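Ticket: Registration confirmations going out with the wrong workshop
Project: Prellska Green Campus Conference
Queue: Web and registration
Opened: Sep 7, 2023
Status: Closed, with reservations

Original report

People who sign up for the composting workshop are getting a confirmation for the keynote lunch. People who sign up for the keynote lunch are also getting a confirmation for the keynote lunch, so that half works fine. We have 800 seats at lunch and, according to the form, a great many people who would love to sit in them. The composting session has a room, a speaker and no audience.

Log, entry 1

Reproduced on the first try. Picked composting, got lunch. Picked the bike repair session, got lunch. Picked "I will not be attending," got lunch, vegetarian.

Entry 2

Looked at the form settings in Zolik. Each session has a code, and the confirmation email looks up the code to fill in the title and room. All the codes looked right. Cleared the cache anyway, as one does. No change.

Entry 3

Asked Zolik support. They suggested clearing the cache.

Entry 4

Found something. The session list was copied over from last November's event at Purkelby, where there was only one thing on the program and it was lunch. The email template still carries the old lookup table. Any code it can't find falls back to row one. Row one is lunch. Our new codes start with the letters PR and the old table has never heard of them.

Entry 5

Replaced the lookup table. Sent myself a test for each of the 8 sessions. Seven came back correct. The eighth, the reusable packaging demo, came back with a blank where the room should be. The room name in our schedule is "Deng Hall (lower)" and the template gives up at the first parenthesis. Renamed it "Deng Hall lower level." The template is happy. The sign on the door will now disagree with the email, and I have opened a separate ticket about the sign.

Entry 6

Next problem: what to do about the confirmations already sent. The export has 2,000 rows, but that includes duplicates from people who got the wrong email and tried again, and then tried again after that. Removed repeats by email address, keeping the latest choice. Spot-checked a page of them against the raw form entries and they matched.

Entry 7

Corrected emails queued in 2 batches, with the subject line "Your session (the right one this time)." I was asked to make the subject line more formal. It is now "Updated session details." Both batches have gone out and the bounce report is short.

Entry 8

While I was in there, someone added a request to this ticket that the session page should work on a phone. This is a different ticket, but I know when I'm beaten. Checked that it loads on a phone. 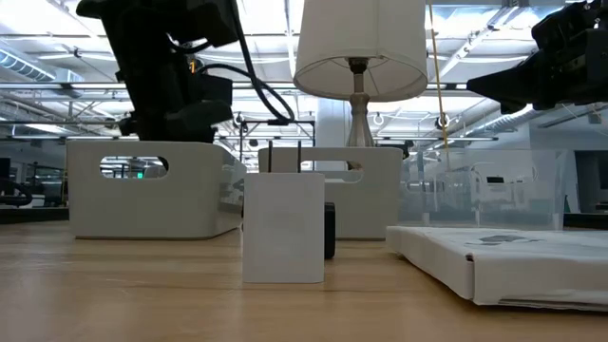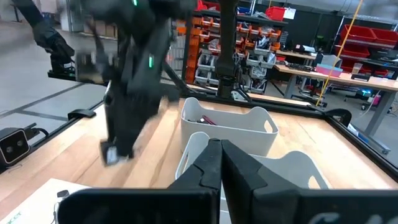

The page takes a little longer to open now, so I turned on lazy loading. If anybody sees gray boxes on the session page, scroll down and wait a moment before writing in.

Entry 9

Lunch count is back under the limit. Composting has an audience. One reply to the corrected email asks whether the person can go to composting and still have the lunch they were promised. Forwarded to catering without comment.

Still open

– Fallback row in the template should be an error message. I have changed it to "Session not found, please contact us," which will at least be noticed.
– Sign at Deng Hall, see separate ticket.
– The "I will not be attending" option still sends a reminder the night before. Left as is until the Zolik people answer my second message.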